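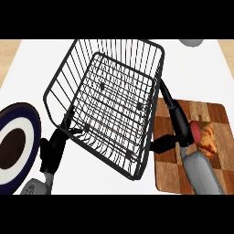

Project log, Thursday

Contact tuning

Started at 4 with the Drenidow scene reloaded from the clean copy. The copy on the lab machine had picked up somebody's friction edits from last week and I did not want to sort out which ones were mine. Task is still the bimanual one: left arm steadies the wire basket, right arm puts the red piece in it. The croissant stays on the cutting board and serves as a distractor.

The basket mesh remains the slowest part of the simulation. Every wire is its own collision shape, and when both grippers are at the rim the solver spends most of its time on pairs that never touch. I replaced the floor grid with a single thin plate for collision and left the visible mesh as it was. Shadows and render are unchanged. Step time dropped enough that I can run a batch of 100 during class instead of overnight.

The walls I left alone. A solid wall would be faster, but the left gripper pushes its fingers against actual wires, and if I simplify that the policy will learn a contact that does not exist on the real basket at Corkby. Might try capsules on the short sides only.

Left arm: lowered the grip force limit again. With the old value the basket yawed on the countertop whenever the right arm touched its side. Added a small penalty for basket rotation. Did not add one for translation yet, want to see the two separately.

Batch 1

Ran 100 episodes with the Flutia baseline, no fine-tuning, fixed seeds. 22 successes by our definition (red piece inside the rim, gripper open, basket still upright). The failures I looked at fall into the same groups as before. Either the right forearm comes in low across the board and bumps the croissant, or the fingers close early and the piece leaves the gripper over the rim. Of the episodes I replayed by hand, 11 were early closes. I have not replayed the rest.

Camera view is a problem for the reward check. When the right arm reaches in over the basket, the forearm hides a large part of the basket, and the red piece is partly behind the fingers at the time I most want to see it. The success detector uses object poses and does not care. The policy only gets images, so it does.

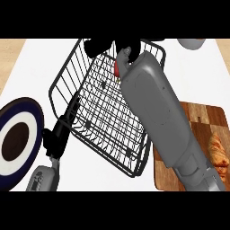 Changes for the next run

Raise the right arm's approach waypoint before it crosses the rim. Keep the left arm waypoint where it is.

Add a wrist view to the observation. This means retraining the encoder, so book the machine in Riquelme for the evening slot before the other team takes it.

Randomize the plate position. It has been in the same spot at the left side of the table in every episode and I suspect the policy is using it as a landmark. Same question for the croissant.

Generate 1000 demonstrations with the scripted controller once the waypoint is fixed. Do not start before checking the seeds, the last set repeated.

Course notes

Interim report is due in May and the draft has a methods section and nothing else. The results table needs a column for basket rotation. Figures have to be re-rendered without the black bands at top and bottom, which come from the aspect ratio setting in the export script. Left a note in the repo about it.

Shut down at 9. Batch 2 is queued with the rotation penalty on and everything else as in batch 1.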